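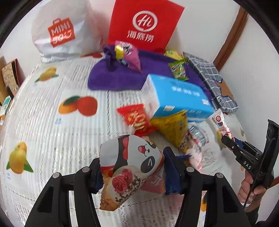
Gunvor Dalen wants to know whether the grippers can be trusted with a thin packet yet, or whether we're still squashing things. Fair question, and it's the one I'd ask too if I'd put money into this! So let me start there and do the spending afterward.

They're a lot better than they were in April. Back then the jaws closed like a stapler and I had a bag of very sad chips to show for it. The blue pads have made most of the difference. A packet that tapers gives the jaws almost nothing parallel to hold on to, and the old pads only touched along one edge, so the thing would swing around and slide out the bottom. The softer ones let a bit of the wrapper sink in. I still get slips when I grab near the narrow end (operator error, Siv would say, and she'd be right about half the time).

# Where the build is

**September 18, 2019**, Tividcombe shared workshop

We have 2 hand-held grippers working, one for each hand, same linkage design on both. They're the teaching half of the project. You hold them, you pick things up and sort them, and later the arm is supposed to do it the same way with the same jaws on the end. Keeping the jaws identical was Trygve Solheim's idea from way back at the proposal stage, and I grumbled about it because it meant no shortcuts on the hand-held version. I've stopped grumbling.

Practice has moved out of the workshop and onto a regular table with a regular tablecloth and a big pile of snacks. I love this part. Plain blocks on a plain bench were getting us nowhere; every grab looked like the last one. Snack packets are shiny, crinkly, odd shapes, and they lean on each other. Two of us can work the table at once if we remember to talk to each other, or one person can take both grippers, though my left hand is frankly useless after a while.

# Linkages

The pins are staying. I know the last report said I was going to switch to printed snap-in ones to save money, and I did try a set. They were fine on the bench and then got sloppy with use, and once there's play in the joint the tips stop meeting. Metal pins went back in and the wobble went away. I'd like to never think about this again.

What's still bugging me is the grip. After a long stretch the lower fingers get tired, and everyone who has tried it says the same thing in slightly different words. Siv Wikström carved a fatter handle out of foam and taped it on, and it was so much nicer that I've asked her to draw it up properly. It'll add a little weight but I think it's worth it.

# The arm (or, the part that's late)

Okay. The arm isn't moving yet, not in any way I'd want you to see. The shoulder bracket from Granström came with the holes drilled for their older motor, and I spent longer than I should have trying to make it fit with spacers. In the end I sent it back. The replacement is on its way and the rest of the joints are assembled and sitting on the shelf over the drill press, labeled, with the wiring coiled up next to them.

So we're 4 weeks behind on the arm. We're on time with everything else, and I'd rather use the gap for more table practice than rush the bracket.

# Recordings

We've got 570 picks saved so far. I went through them with Gunhild Hafþórsson over two long evenings and we threw out 39, mostly ones where the person started talking and wandered off in the middle of a grab. That still leaves plenty to start training with once the arm can use it. Gunhild would like more cone and triangle shapes in the mix, and more packets lying half on top of each other, so that's what I'm doing next.

# Money

- Pads, pins and the second set of linkages: paid, under budget.
- Bracket: refund received, replacement ordered at the same price.
- Foam and tape for the handle: out of my own pocket, please don't worry about it.
- Workshop rent through Voderden: paid up to the end of the grant period.
- Snacks: yes, there's a receipt. It's in the folder under "test objects."

I'm not asking for any more this time. If the new bracket has the wrong holes again I'll be asking for a different supplier, and Sixten Haugen already has a quote from Kornside just in case.

# Before the next report

Bracket on, shoulder turning, one gripper bolted to the arm. I want to see it pick up one packet and put it down again, slowly, with somebody's hand on the off switch. Siv's handle should be printed by then too, and I'd like to send Gunvor a gripper to try at home for a while. Gunvor, let me know which hand you'd want it for, and whether mailing it to the office is okay.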